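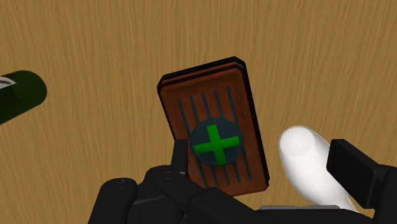 9 min read

When I moved to Tanance, the first thing I learned about the town was that the old tram depot would be changed into something. What it would become depended on who I asked. My neighbor said apartments. The woman at the bakery said a swimming pool. The sign on the fence said "Mixed use quarter, a project by Haddad," and under it there was a drawing of people with very long legs walking under trees.

I am not an architect and I don't work for the town. I only live across the street from the depot, on the second floor, and my kitchen window looks at it. So I have had a good seat for all of this, and I want to write down what I think while it is still fresh.

The plan, as it was shown to us in March, has two parts. The first part is the long hall, where the trams were repaired. It will be kept, with its roof and its big doors, and inside there will be small workshops, a café and a room which residents can rent in the evening. The second part is the yard behind it. There the old washing shed will be taken down, and a new building with 90 apartments will stand in its place. Between the two parts there will be a public path, so that people from the Nodetti side can walk to the river without going all the way around by the main road.

The path is what I care about most. Today I need to walk along the truck road, where the sidewalk is narrow and in one place disappears completely. I have seen parents there with strollers, waiting for a gap between trucks and then going very fast. If the project gave us only this path and nothing else, I would already be quite happy.

About the hall I have mixed feelings. I went to the evening meeting and listened to the people from Iltix, the firm that will manage the workshops. They spoke well, and their slides were beautiful, but when a man in the back asked what the rent would be, they said it was too early to say. Then he asked whether the bicycle repair shop, which has used a corner of the depot for 9 years, could stay. They said there would be "a conversation." In my first language we have the same expression, and it usually means no. Maybe it is different in English, and I hope so.

I also asked a question. It took me a long time to prepare it, because I get nervous when I speak English in front of many people. I asked if the path would be open at night. The answer was that it would be open "during appropriate hours." I wrote this down and looked at it again at home, but I still can't say what it means. I come home from work at 11 p.m. on many days. Is this appropriate? I have sent an email to the town about it and received an automatic reply.

One thing was explained very clearly, and this was parking. The new building will have 100 parking spaces underground, and half of the evening was spent on them. Some people found it too many, some found it too few. I don't have a car, so I ate the cookies and looked at the model. It was a nice model. My own house was there too, a small gray block with no windows.

Since then the work has started, a little. They took away the fence on the river side and put up a higher one. In the mornings there is a machine which breaks concrete, and I have moved my breakfast to the other room. The linden trees by the gate have orange tape on them. I asked one of the workers if the tape means that the trees stay or that they go. He told me that they stay, and his colleague told me that they go, and then both of them laughed and said I should ask Haddad.

I did ask. The lady on the phone was very polite and took my number. She promised that a plan with all the trees would be hung on the fence, next to the drawing with the long legs. Yesterday it was not there yet. I will look again tomorrow when I go for bread.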